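Section 4: Your First Wash and Dry

Welcome to the Forkenetti laundry room guide. If you have already set up your Tomwood laundry card (Section 3), you have done the fiddly part, and the rest is really just washing clothes. Please read through the steps once before you start, especially if you are used to a top loader at home, as the machines here like to be treated a little differently.

Washing

1. Check every pocket. Coins, hair clips and paper tissues are the usual culprits, and a single tissue can keep you picking white fluff off a dark sweater until July.

2. Load the drum loosely, up to the height of your hand laid flat on top of the clothes. Big towels and sheets need more room than you would think, so give them a load to themselves if you can.

3. Add your detergent. The card balance allows for one measured dose per wash, and if you bring your own, please use the low-suds kind.

4. Close the door until you hear it click, choose your program, and tap your card.

Note: A normal wash takes 300 credits from your card. Wool and delicates cost the same.

Caution: Never try to pull the door open during a wash. It stays locked until the cycle has finished, and tugging only wears out the catch.

Drying
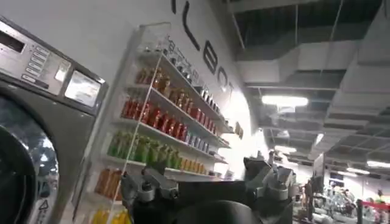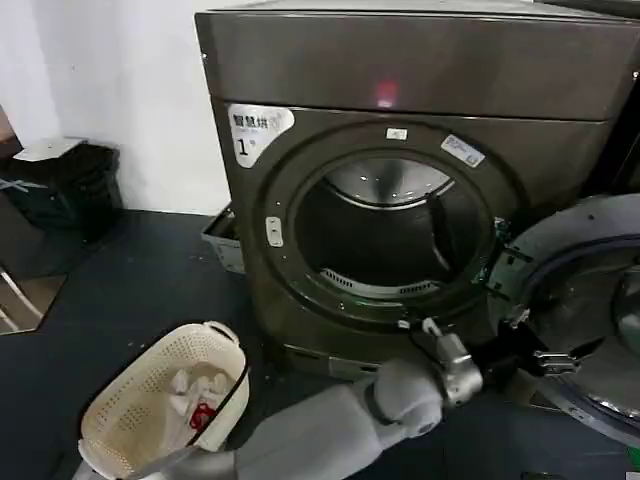
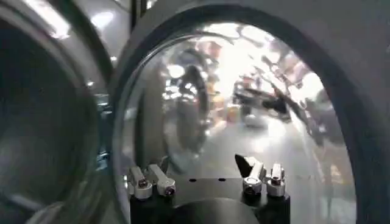 5. Drying is where most people lose patience, and it is well worth taking your time over it. Shake each piece out before it goes in, fasten any zippers, and turn printed shirts inside out. Then look at the bottom lip of the dryer opening, where you will find the curved lint grille with its rows of slits, just inside the rim. Wipe it with a dry cloth before every load, even when it looks clean enough to you.

6. Swing the round door closed and press gently until it catches. Keep sleeves and drawstrings well clear of the rim.

7. Choose low heat for anything stretchy, and medium for cottons. If you aren't sure, go with low and check after a while. You can always give it a bit longer!

Note: Things dry faster when they are alike. A heavy bath mat in with thin socks will leave you with crisp socks and a soggy mat.

Caution: Do not dry anything that has had cooking oil, paint thinner or gasoline on it, even if it has been washed.

When you are finished

8. Take your clothes out promptly and fold them while they are still warm, which saves a good deal of ironing.

9. Leave the washer door slightly open so the gasket can air out.

If your card will not read, see Section 9. For anything else, call the Rahimi service desk at extension 1452 and tell them which machine you were using.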